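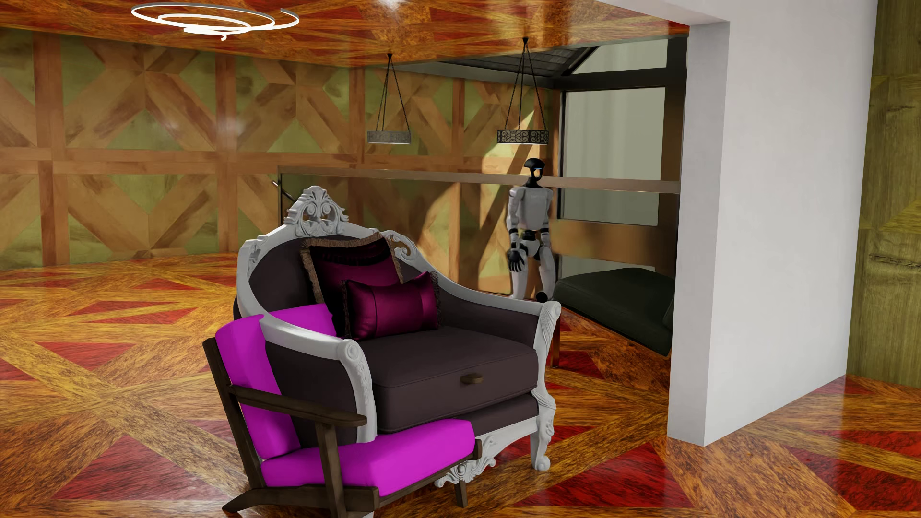

Field Staff Security and Incident Reporting Program
Second progress report to the Nuvano Fund
Prepared by Areti Vasilakis, program manager, Brimstead Relief Network
Period covered: October to March

Status

The program is on schedule in two of its three work areas. Driver and guard training is complete in Villanueva and under way in Dadosside. The shared incident log has been in daily use since November. The radio upgrade is late, for reasons given under Communications, and we ask for a no-cost extension on that budget line only.

No staff member of a partner agency was abducted during the period. There were two armed robberies on the Dadosside road, both of vehicles returning after 4 p.m. One driver was treated for a hand injury and has gone back to work. Both robberies were reported to the police the same evening, and neither case has led to an arrest.

Incident log

Partner agencies entered 194 reports. Most concern roadblocks, theft from parked vehicles, and threats made by phone. Hernán Puma reviews each entry within one working day and assigns it a severity level from one to four. Reports at level three or above go to all partners by text message.

Two problems came up in the first months. Some offices were entering the same event twice, once from the driver and once from the office manager. The form now asks for a vehicle number and a time of departure, which has made duplicates easier to find. The second problem is late reporting from smaller partners, where one person often handles security along with payroll and stores. We have agreed with these partners on a short phone report, taken down by the duty officer and entered the next morning.

The log does not include names of victims or witnesses. Requests from journalists for log data were declined under section 6 of the grant agreement.

Training

The three-day course covers route planning, conduct at roadblocks, first aid, and what to do in the first hour of a kidnap. It was taught by Libor Kratochvíl and Marisol Castaño. The course ran 14 times against a plan of 12. The two added sessions were for guards at lodgings and event sites used by visiting staff, a group left out of the first proposal.

Written tests were given on the first and last day. Scores rose most on first aid and least on route planning. Participants from Dadosside said the map exercise used roads they do not travel. Ms. Castaño has rewritten it with local routes and will use the new version from April.

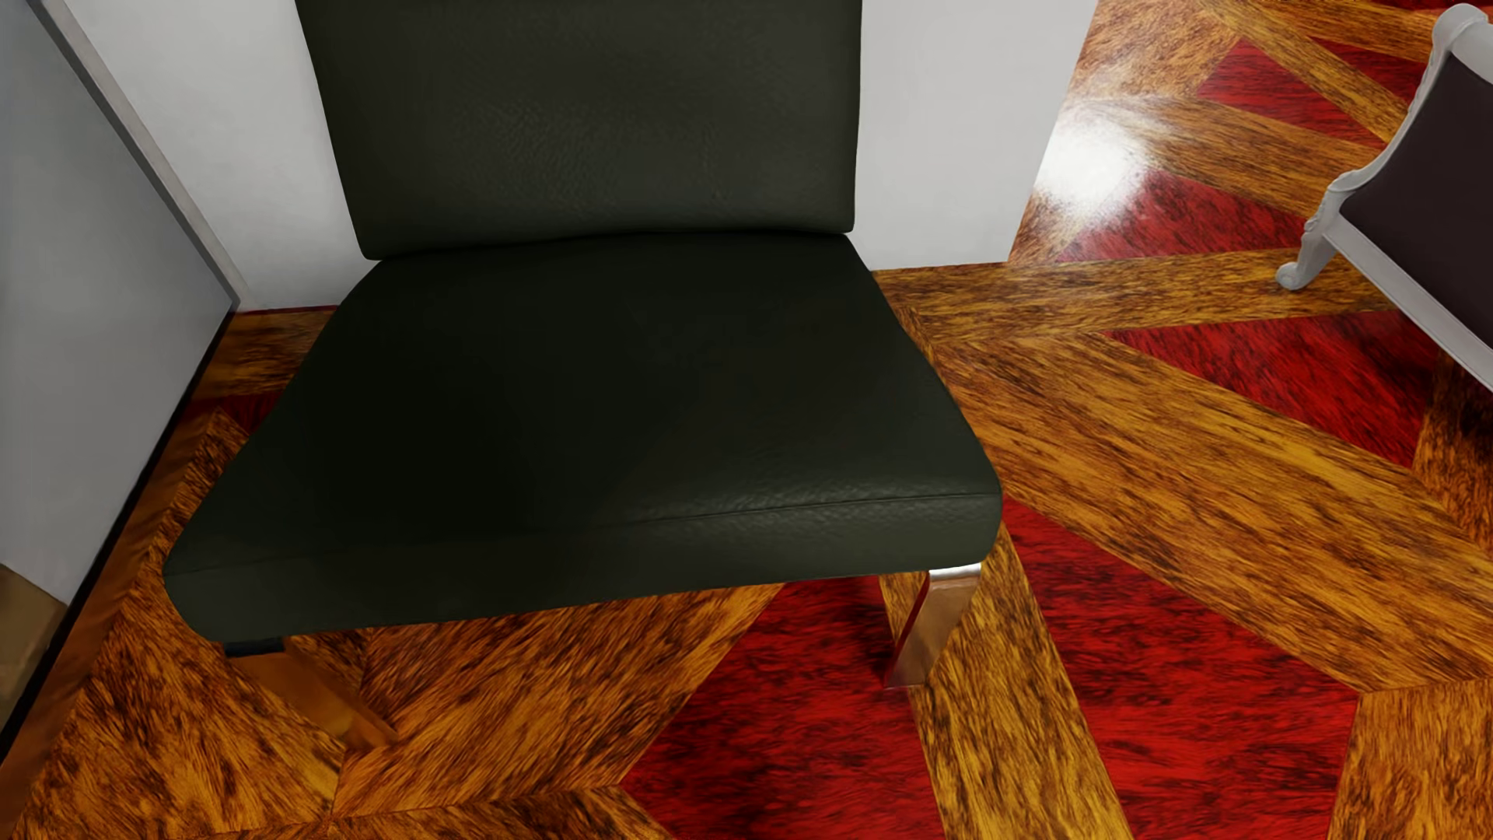 Communications

The order for vehicle radios was placed in October. The supplier delivered the handsets but not the antenna mounts, and the mounts that came in January did not fit the older trucks. Replacements are in customs. Until they are released, vehicles without a fixed radio travel in pairs or carry a satellite phone – the phones are rented at 700 a month, charged to the reserve line.

Eliécer Ticona tested signal coverage along the main road and found a gap between the river crossing and the Dadosside turnoff. A repeater on the water tower would close it. The site owner has agreed in principle and wants a written lease.

Budget

Spending is below plan, mainly on account of the unpaid balance for the radios. Training is over plan by 1300, which covers room rental and meals for the added sessions. We propose to meet this from unspent travel funds. No new money is requested.

Next period

Finish training in Dadosside.
Install antenna mounts and repeat the coverage test.
Sign the water tower lease.
Hold one abduction response drill with all partners, including contact with families and press handling.

Decision requested

Approval of the transfer from travel to training, and a three-month extension on the communications line. A reply before the end of April would let us renew the phone rental without a break.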